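Print this page | E-mail this chapter

Chapter 10
Guarding, Fixtures and Housekeeping in the Robot Work Cell
Mawar Hartono and Khairul Wuisan

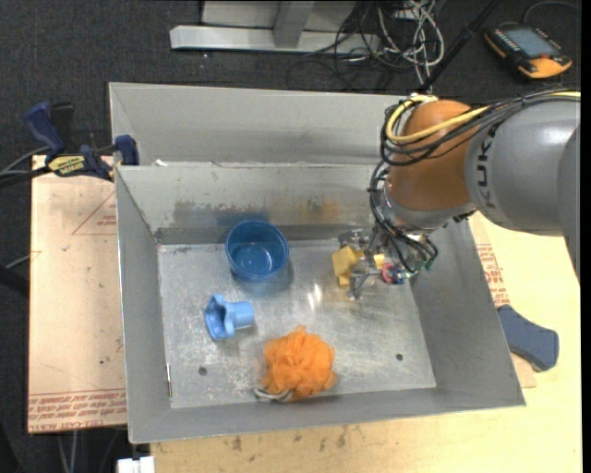
A work cell is the space in which a robot arm does its job, together with everything that is fixed, placed or left inside that space. Standards for robot safety treat the cell as a single system. The arm, the tool on its wrist, the parts it handles, the table, the cables and the hand control are all assessed together, and a change to any one of them reopens the assessment. Students tend to look first at the arm and to read its data sheet with care. The items that cause trouble in practice are usually smaller. A bin held at its corner by a bar clamp is a fixture in the sense of this chapter, and so the clamp must be listed, its grip checked and its handle kept out of the path of the wrist. The cables that curve past the joint and hang by the gripper are part of the moving load. A control pendant lying on the carpet is a control station, and where it rests is a matter for the cell rules set out in Section 10.3.

Chapter 9 dealt with the limits of the arm itself: reach, speed, payload and stopping distance. The present chapter deals with the space around it. Its three sections cover the layout of the cell, the securing of fixtures and cables, and the handling of the pendant. The treatment applies to small research and teaching cells as well as production cells. Small cells are changed more often, sometimes several times in a day, and the written record falls behind the hardware more quickly.

10.1 Terms used in this chapter

Maximum space: the full volume that the arm, the tool and the workpiece can sweep, with no limits set in the controller.

Restricted space: the part of the maximum space left over once limiting devices have been fitted or set.

Operating space: the part of the restricted space used by the current program.

Fixture: any object that holds the work or the work container in a known position.

Dress pack: the cables and hoses carried along the outside of the arm, with their ties and guides.

Loose item: any object in the restricted space that is neither fixed nor handled by the program.

The last term needs care. Objects placed in a bin for the gripper to pick are workpieces while the picking program is running. Once the program is changed to one that does not use them, they become loose items and should be taken out before the arm is enabled.

10.2 Fixtures and cables

A fixture is judged by the largest force the arm could apply to it under a fault, and the normal picking force is a poor guide. Lumenta's rule, used in the Sindstead teaching cells, is to assume that the tool will at some time strike the wall of the container at the highest speed the mode allows. The fixture must then stay on the table. It may move, but it may not fall or throw its contents. Light clamps can meet this rule if the table edge is sound and the pads are seated flat. They should be tested by hand at the start of each session and again after any contact between tool and container.

Dress packs fail by bending and rubbing. The pack should be long enough for the full turn of each wrist joint and short enough that no loop can catch on the rim of a container. The check is made at reduced speed, with each joint driven to both ends of its programmed range. In the Kukthorpe cell study, almost 3000 cycles were run before a worn tie was found. The tie had been listed for inspection in February and passed over. Cables on the floor are assessed separately, under the rules for walkways.

10.3 The pendant

The person who holds the pendant has control of the cell. When the pendant is put down, the cell rules must say where it goes and what state the arm is left in. A hook or bracket outside the restricted space is preferred, at a height where the stop button can be reached without bending.

Related chapters
Chapter 3: Risk Assessment for Small Cells
Chapter 9: Reach, Speed and Stopping Distance
Chapter 11: Records and Change Control (W. Rondonuwu)
Case notes: The Assefa Bin-Picking Cell

Last updated: 2019-06-18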